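Notes from the table clearing task

15 October 2019

For two weeks I am again at the recording station at Ekmont, and I want to write down some things before I forget them. Our task now is called "clear the plate". The arm must take what is left after a snack and put it in the bin, and we must show it how, many times, with our own hands on the controls.

In February, when I started, I thought that the hard objects would be the heavy ones. Now I am more afraid of paper. A cup has one shape, and after some 30 tries your hands know it. A napkin has a new shape each time you drop it. If you close the fingers too high, you take only a small corner, and the rest stays on the plate. If you go too low, you push on the plate, and Danang Chong stops the recording and looks at me through the glass.

Danang asks us to make each start different. So between two examples I take everything out, crumple it again and throw it on the plate without thinking. It is harder than it sounds. After one hour I noticed that I always put the wrapper on the same side, and Farah Wijaya noticed too, when she went through my files in the evening. She was kind about it, but I had to do that part again.
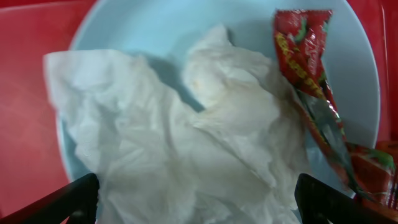

Example 3107, seen from the wrist. Tissue in the middle, snack wrapper on the right.

Wrappers give me another kind of trouble. They shine, and the silver inside shines even more, so on my small screen it is difficult to judge where the edge is. Retno Jugah closes the fingers very slowly for them. I go in faster and correct at the end. We discussed if we should all use one style, and Farah said no — the model should see both, but every person must stay the same during one session.

We also keep the bad examples now. Before, I deleted them when I was ashamed. Zulkifli Nasution wrote a label for them, "missed, tried again", and he says that the second try after a miss is useful to him, if I don't wait too long before I make it. So I try to go on calmly, even when the napkin falls.

Tomorrow we change the plate for a bowl. I have asked for a softer chair.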